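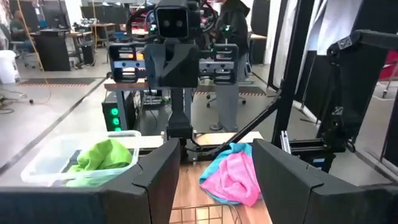 Pink on blue, green in the bin

Two microfibre towels on the table, the pink one sprawled over the light blue as if it had paid for the seat. The lime green has got as far as a clear plastic bin, which by our standards is tidy.

Welcome to the cloths page

The Mutiso Rooms gallery already has a page for the stairs, a page for the piano and a page for the view of the Lanier car park (popular, I'm told, with people who park in it). Several of you asked for one about the cleaning cupboard. Fine. It has been a slow July, and the cloths have had more written about them in the kitchen message book than the piano ever has.

When I took over the cupboard we owned 216 microfibre cloths. I know this from the Jalter delivery note, which was still taped inside the door, and I have no idea who thought we had that much dust. Roughly 8 have gone missing every month since, so the problem may be solving itself.

The colours, as agreed

Pink is for the washrooms. Blue is for glass and mirrors. Green is for the kitchen, and before anyone writes in, yes, that includes the inside of the microwave.

These colours were settled at a meeting that lasted longer than some of the plays we put on upstairs. Wekesa Mfaume wanted yellow for the kitchen and was outvoted, and he still says "green, apparently" whenever he hands one over.

Folding

There is a correct way to fold a cleaning cloth and you will find it on the card by the sink: in half, in half again, label inside. There is also the traditional Mutiso method, where the cloth is dropped from waist height and left to find its own shape. Crumpled ones still clean perfectly well. They do take up twice the room in the cupboard, and the door only shuts if you lean on it.

Clear bins

We used to keep everything in the deep blue Stostetti tubs with lids. They were handsome and they stacked, and you could not tell what was inside any of them. One spent the whole winter labelled KITCHEN with a single glove and a bicycle pump in it. The see-through kind came in after that. Now you can tell from the doorway which colour has run out, and walk away before anyone asks you to do something about it.

One colour to a bin, please. A pink in with the greens means the lot goes back through the wash, and the machine is already busy with the tablecloths from the Thursday lunch.

Wire baskets

For anything still damp. Air gets in through the sides and the smell gets out, in that order if you're lucky. Please don't line them with newspaper. I know it looks neater, but it comes off on the cloths, and the last lot left a faint racing page on the foyer mirror.

Washing

40 degrees, no softener. Softener clogs the fibres and leaves you with a very fragrant cloth that pushes water from one end of the worktop to the other. Don't put them in with towels from home either, as microfibre collects fluff the way the noticeboard collects drawing pins.

They dry on the rack in a couple of hours. The radiator is quicker, but please don't – we had 3 go stiff as poppadoms, and they are now used for propping the back window.

Getting on this page

If you have a good picture of a cloth, a bin or the inside of the cupboard, leave it in the office tray with your name on the back. Bicycle pumps can be claimed from the same place. Yellow cloths will be returned to Wekesa.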